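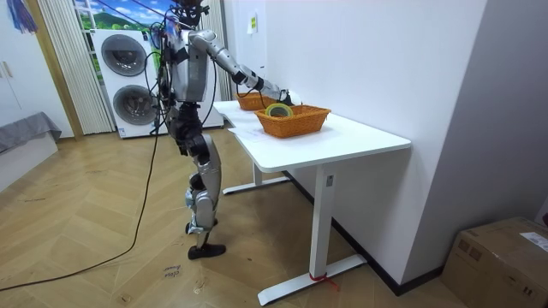 Robot at the white desk, one hand over the nearer wicker basket.

Notebooks > Pool Timing > Relay Exchanges > November

November, entry opened 8:40 a.m.
Kept by Corina Bratu. Bench and deck work with Aurelio Cifuentes. Read and initialed by Esperanza Mateos.

Purpose

To establish why the relay exchange times recorded in lane six at Myklebust differ from the times read from the deck video, and to decide whether the lane may be used for relays at the Jirkurness invitational. The matter was raised by Idun Holmgren after two of her freestyle relays were reported with early takeoffs in the same session. The judges on deck had not marked either swimmer as early. Under the meet rules in use at Myklebust the result stood in favor of the swimmers, and no protest is open. The present work concerns the equipment only.

Equipment

16 Nuder wall pads, eight at each end. Eight takeoff platforms at the start end. One Nondari console with the current software. One deck camera on a tall tripod, side on to the blocks, moved along for each lane. Spare cable set from the Jirkurness store, which arrived with two connectors lacking their rubber caps. Caps were taken from the old set.

Water was at normal level. The gutters were running for the first part of the morning and were turned off after the second series at the request of the pool office. This made no difference that we could find, but it is recorded in case someone wishes to repeat the work.

Method

Each exchange was recorded twice, once by the console and once on video. The console gives the exchange as the time the outgoing swimmer's feet leave the platform less the time the incoming swimmer touches the pad. A negative figure means an early departure. On video the two moments were read by Cifuentes and by me separately, and we did not compare sheets until the end of the series. Where our readings differed, Mateos read the clip and her reading was used.

The swimmers were the senior relay group. They were asked to race the last few yards into the wall and to make normal race exchanges. They were not told which lane was under review.

Before the swimmers arrived, the lane six pad at the start end was pressed by hand 100 times with the padded pole, across the full width and at two depths. Every press registered. The same was done with the lane five pad for comparison, with the same result. The pads were therefore put aside as a likely cause at an early stage, and I believe this was correct.

Results

39 exchanges were recorded. Of these, 14 were in lane six and the rest were spread over lanes three, four and five.

Lanes three to five: console and video agree within what can be read from the video. Two clips in lane four were hard to read on account of splash and are marked with a star on the sheet.

Lane six: the console shows the outgoing swimmer leaving sooner than the video does in every exchange. The size of the difference is not constant. It is small for the lighter swimmers and larger for those who set the back foot far over to the left. Cifuentes noticed this before I did, and the note on foot position was added to the sheet partway through the lane six series. Foot position for the earlier exchanges was filled in afterward from the video.

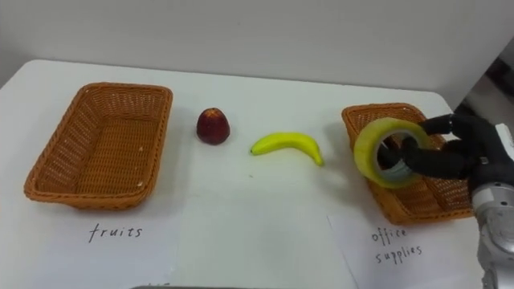 Can a relay platform report an early takeoff when the swimmer has left on time?
It can, if the plate stops sensing weight before the feet are off the block. The console records the moment the plate signal drops, so a plate that lifts too easily on one side will give a departure time that is earlier than the true one.

Inspection of the lane six platform

The platform was taken off the block at 11:15 a.m. and opened on the bench. The left rear spacer is worn on its upper face, and its screw was loose enough to turn by hand. The other three spacers are sound. With a weight placed on the left rear corner, the plate could be made to drop its signal while the weight was still on it. This could not be done at any other corner, nor on the lane five platform, which was opened for comparison and closed again without changes.

The spacer was replaced from stock and all four screws were set to the maker's mark. The corner test was repeated and the signal held. The platform was refitted before the lunch closing.

No further relay swims were available, the senior group having gone to dry land. The repair has been tested on the bench and by Cifuentes stepping off the block in ordinary shoes — it has not been tested with race exchanges.

Discussion with R. Åberg, 2:30 p.m.

Roald Åberg asked whether earlier results from lane six should be reviewed. My view is that they should not be changed. We do not know when the spacer began to wear, and the judges' sheets were in any case the deciding record where they disagreed with the console. He accepted this but asked that a short notice be sent to the clubs that swam relays in the lane this season. Mateos will write it. Holmgren is to be told in person before the notice goes out.

He also asked for the remaining platforms to be opened. I had hoped to leave this until the winter closing, but the work on one platform is short and the tools are already out. Lanes one, two, seven and eight are to be done first, with three and four to follow.

Actions

Corina: race exchanges in lane six with the senior group at the next morning practice. Same sheet, foot position noted from the first swim.
Aurelio: open the remaining platforms. Order spacers and connector caps. Check whether the new screws are the same length as the old, as one from stock looked longer.
Esperanza: notice to clubs. Add the corner test to the pre-meet list, after the pad check and before the horn.
Roald: decision on lane six for the invitational, once the exchange sheet is complete. Until then relays are seeded in lanes three, four and five only.

The worn spacer is in a labeled bag in the second drawer, with the lane six sheet. Please do not throw it away. The video clips are in the November folder under lane number, and the two starred clips from lane four still need a second reading by Esperanza.

Entry closed 4:05 p.m. C.B.

Contact the Pool Timing Office, Myklebust | © Jirkurness Aquatics | Back to top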